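4. Where shared tables earn their keep
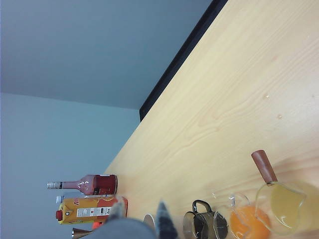 Long before we had a name for the pattern, it was obvious in the diaries. People who moved into a co-housing block with a shared workroom began, within weeks, to treat one table as a kind of second kitchen: a spot for repairs, homework, seed trays, tax forms and a great deal of talk. We find this wonderful, and we also think it can be measured. This section sets out how we did so in Plurkport and Irnden, and what the diaries say that the booking records cannot.

Plurkport and Irnden make a happy pair for comparison. They were built to the same plan by the same housing trust, with one shared workroom on each floor, but they differ in how the rooms are managed. Plurkport uses a booking sheet by the door. Irnden has no sheet at all, and residents simply walk in. Our third site, Sengar, joined the study later and is treated separately in Section 5, where its larger rooms raise questions of their own.

Residents at both sites kept short diaries of every visit to a shared room. They noted when they arrived, what they came to do, and whether they spoke with anyone from another household. Carla Hourani designed the diary form and tested it with 4 households before the main study began, trimming it until it fit on a single side of paper. The final set holds 2494 usable entries. Kanchan Vashisht coded all of them by hand, and a second reader coded the December entries again so that we could compare the two.

Figure 2. Wooden tabletop with a black edge strip, beside plain blue-gray and light blue walls.

We sorted visits into 3 types. A task visit had one stated purpose and ended when the job was done. A drift visit started with a purpose and then turned into something else (a resident comes down to glue a chair leg and stays to help with a stranger's fractions). An open visit had no stated purpose at all. Drift visits are the ones we care about most, and they are a delight to read. One Irnden resident wrote, "Went to cut out a pattern. Came back with a recipe and a dentist."

The difference between the sites was clear. At Plurkport, drift visits clustered in the last part of a booked slot, when the next person was already at the door and the two overlapped. At Irnden they were spread across the whole evening, with a lift after 7 p.m. that appears on every weekday except Thursday. We suspect the choir practice held that night, although the diaries mention it too rarely for us to say so with confidence.

Booking did have real strengths. Plurkport residents with large or messy projects wrote warmly about having a room to themselves, and several of them said they would never have started without a fixed slot. Orier's account of the "warm threshold" helps here – a shared space needs some reason to enter that a shy person can state out loud. A name on a sheet is one such reason. A torn coat is another, and at Irnden the torn coats did a lot of the work.

Two limits should be kept in mind. Diaries favor people who like writing, and our coding of drift visits depends on how much a resident chose to tell us. The second reader agreed with the first on nearly all task visits but less often on open ones, where a blank line could mean either no purpose or no interest in giving it. We return to those blank lines in Section 6, using the interviews.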